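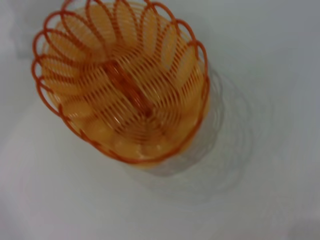 About Vovivik

We're a small, friendly team gathering examples for robots that learn by being shown, and we do love our work! Somebody guides the arm through a simple job, again and again (a good set runs to 1000 goes), and every go is saved, clumsy ones included. Our friends at Clorkby then train on the lot. We began in March with 3 everyday objects and a great deal of tea. 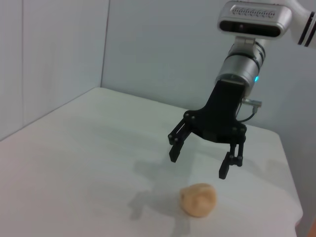
Open gripper above the white table

Do come and visit us at Skanetti, we'd be glad to show you round.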